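Wula 2 est sorti, et j'ai passé mes fêtes dessus

2023-12-27

Bon, je sais, on est entre Noël et le jour de l'an et personne n'a envie de lire une brève sur un ordonnanceur de trajectoires. Mais la version 2 de Wula est tombée juste avant les vacances, je l'ai installée au labo le soir même (mauvaise idée, j'ai raté mon train) et j'ai envie d'en parler tant que c'est frais.

Pour celles et ceux qui débarquent : Wula, c'est la couche logicielle libre qu'on glisse entre un modèle qui propose des mouvements et les contrôleurs des moteurs. Le projet est né à Cilterthorpe, dans une petite équipe qui en avait assez de réécrire le même code de synchronisation à chaque nouvelle manip. Je l'utilise depuis la toute première version publique, celle où il fallait compiler trois dépendances à la main et prier un peu. On en est loin !

La grosse nouveauté, c'est la planification à deux bras. Avant, on avait un planificateur par bras et un arbitre entre les deux, qui disait en gros « toi tu passes, toi tu attends ». Ça marchait, mais quel ennui : un bras bossait, l'autre patientait, et dès que les deux devaient s'approcher du même endroit, l'arbitre figeait tout par prudence. Maintenant les deux bras sont traités comme un seul système. Le planificateur cherche une trajectoire commune, avec les distances de sécurité calculées entre tous les segments, câbles compris si on prend la peine de les déclarer sous forme de volumes souples. Je vous conseille de prendre cette peine. Je ne l'avais pas fait le premier soir et j'ai tapé sur l'arrêt d'urgence plus souvent que je ne voudrais l'admettre.

L'autre morceau, moins voyant mais que j'attendais depuis un bail, c'est la boucle de commande. Elle tourne désormais à 1 000 Hz par défaut, pendant que le module de perception envoie ses estimations de pose à 50 Hz, et c'est Wula qui se charge de recoller les deux. Chacun a son horloge, les messages sont datés à la source, et si une estimation arrive trop vieille elle est jetée au lieu d'être appliquée en retard. Dit comme ça, ça paraît évident. Allez voir mon ancien code, vous verrez que non (enfin non, n'y allez pas).

Côté perception, l'équipe a intégré Kasitz, le segmenteur qui vivait jusqu'ici dans un dépôt à part. On lui donne une image, il rend des masques et, pour les objets allongés, un axe principal avec une incertitude. Cette incertitude part ensuite dans le planificateur, qui élargit ou resserre l'approche de la pince en conséquence. C'est tout bête et c'est ce qui m'a le plus changé la vie cette semaine. Les objets fins, stylos, tournevis, baguettes, étaient mon cauchemar : deux degrés d'erreur sur l'angle et la pince pousse l'objet au lieu de l'attraper.

Les collègues de Haverford, qui ont servi de bêta-testeurs, ont publié leur journal d'essais en même temps que la version : 3 649 tentatives de saisie, toutes rejouables dans le simulateur fourni. Je n'ai pas encore tout parcouru, mais l'idée de livrer les échecs avec les réussites me plaît énormément. J'en ai rejoué une bonne poignée en mangeant des restes de bûche, et on apprend plus en regardant un planificateur hésiter qu'en lisant sa doc. D'ailleurs la doc, parlons-en : elle est meilleure, mais la page sur les repères de coordonnées est toujours un labyrinthe. Si quelqu'un de l'équipe me lit, pitié, un schéma !

De mon côté, j'ai repris mon exercice favori, le crayon sur le plateau en bois. Un seul objet au milieu, deux pinces autour, et on laisse le planificateur décider quel bras prend quoi.

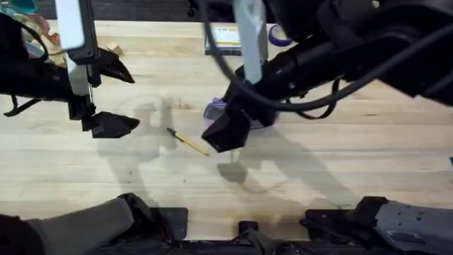

Le crayon jaune, posé en biais entre les deux pinces.

Ce que j'aime dans ce montage, c'est qu'il est méchant avec la perception. Les bras jettent de grandes ombres floues sur le bois, y compris sous le crayon, et mon ancien segmenteur adorait les prendre pour des objets. Avec Kasitz, j'ai eu nettement moins de masques fantômes. Il en reste, surtout quand je laisse du bazar en bordure de table, et les objets translucides lui donnent encore du fil à retordre, c'est marqué noir sur blanc dans les limites connues.

Deux ou trois trucs à savoir avant de mettre à jour. Les fichiers de configuration de l'ancienne version ne sont pas compatibles, il y a un script de conversion mais il oublie les limites de couple, donc vérifiez-les à la main avant de mettre sous tension. Le visualiseur rame si on affiche tous les volumes de collision à la fois. Et le mode pas à pas, que j'utilise tout le temps pour déboguer, a changé de raccourci clavier sans prévenir, ce qui m'a valu un joli moment de solitude.

Un correctif est annoncé pour janvier, avec en principe la reprise de trajectoire après un arrêt. En attendant je garde l'ancienne version sur la deuxième machine, et je retourne déclarer mes câbles.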